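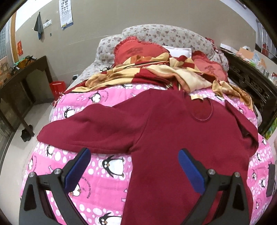

## Unit 3: Guardianship of an Adult

Reading before class: chapters on capacity and on the petition, plus the Vallthorpe fact sheet. Bring the blank petition form. We will fill in the first two pages together.

### 1. What guardianship does

A guardianship is a court order. It gives one person (the guardian) the power to make some or all decisions for another adult. Different states use different words for the protected adult: ward, respondent, protected person, incapacitated person. In these notes we use *respondent* before the order and *protected person* after it.

Many states split the job in two:

- **Guardian of the person** – housing, medical care, daily life.
- **Guardian of the estate**, often called a conservator – money, property, contracts, lawsuits.

The same individual can hold both roles, but the court has to appoint them to both. Students lose points on this every term. A guardian of the person who signs a deed has signed nothing of any legal effect, unless the order says otherwise.

### 2. Capacity

Start with the presumption. Every adult is presumed to have capacity, and the petitioner carries the burden of proving the opposite. In most states the standard is clear and convincing evidence.

A diagnosis alone isn't enough. Dementia, a brain injury or a mental illness may explain why a person can't manage, but the court is asking what the person can and can't do. Look for:

- whether the person can take in information and weigh it
- whether they can communicate a choice, with help or with a device if needed
- whether the problem is lasting or will clear up (infection, medication, grief)
- actual events: unpaid bills, missed treatment, unsafe living conditions

A bad decision is not proof of incapacity. Adults are allowed to make bad decisions.

Capacity also depends on the task. Someone may be unable to manage a brokerage account and still be able to sign a health care proxy. Compare the test for making a will from Unit 2, which is lower than most people expect.

### 3. Less restrictive alternatives

The petition must usually state what else was tried or considered, and why it won't work. Common ones:

1. Durable power of attorney for finances
2. Health care power of attorney or advance directive
3. Representative payee for Social Security benefits
4. Trust with a working trustee
5. Supported decision-making agreement, where the state recognizes it

Items 1 and 2 need capacity at the time of signing. If the family calls the office after that point has passed, those two are off the list. Check first whether older documents exist – people forget what they signed.

### 4. Procedure

The order of events varies by state, but the outline is close to this:

- Petition filed, with a physician's or evaluator's report
- Notice to the respondent in person, and to close relatives by mail
- Lawyer appointed or retained for the respondent
- Court visitor or guardian ad litem meets the respondent and files a report
- Hearing, which the respondent has a right to attend
- Order, letters of guardianship, bond if required

Don't mix up the respondent's lawyer and the guardian ad litem. The lawyer argues for what the client wants. The guardian ad litem reports on what would be in the client's best interests. When these point in different directions, the judge needs to hear both.

### 5. Problem: the Vallthorpe matter

Mrs. V. is a widow living alone in her own house. Her son files for full guardianship of the person and estate. He attaches a one-page letter from her doctor stating "moderate memory loss." Bank records show she sent $3,892 over two months to a company called Nuvosine for supplements. She pays her utilities on time. A neighbor drives her to appointments. Four years ago she signed a health care power of attorney naming her daughter, who lives out of state and opposes the petition.

Prepare short written answers:

a. Is the doctor's letter enough? What would you ask for?

b. Which facts support a limited order, and which support no order at all?

c. What happens to the daughter's authority if the son is appointed guardian of the person? Check your state's statute before you answer, as the default rule is not the same everywhere.

d. Draft one sentence of a limited order that deals only with the Nuvosine purchases.

### 6. After the order

The guardian files an inventory and then regular reports, usually once a year. Late reports are a common reason for removal. The protected person, or anyone interested in their welfare, can ask the court to change or end the guardianship. Some rights (voting, marriage, choosing a lawyer) stay with the protected person in many states unless the order removes them by name.

### Housekeeping

Written answers are due at the start of the next class, no more than 3 pages. The Gratbridge forms packet is on reserve in Room 204. Read the Omerović problem for Unit 4, but don't write it up yet.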